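Setura (blog)

Setura was a personal blog in English, written by Gwenllian Morris from her home in Custlow. It published diary entries, short book notes and, in its later period, serial fiction. At its highest point the blog had 3,000 subscribers by e-mail.

History

Morris started writing under the title Grunik while she was a student. After two years she moved to a new address and took the present name. The old posts were not deleted, but she copied only 130 of them to the new site, and many of these were shortened or written again.

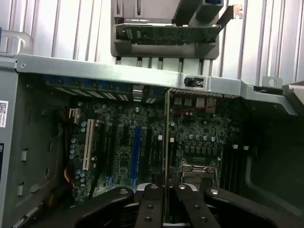
The move caused some difficulties for the readers. Links from other blogs still led to the former address, and the comments under the older posts could not be transferred. Huw Skyrme, a frequent commenter, made an index of both sites, which Morris later placed in the side menu.

Content

The entries are mostly short and have no fixed subject. The best known series, Letters to Simanjuntak, is addressed to a former neighbour and appeared each May. Two of the letters were later printed in a small magazine.

See also

Online diary
Serial fiction
Web hosting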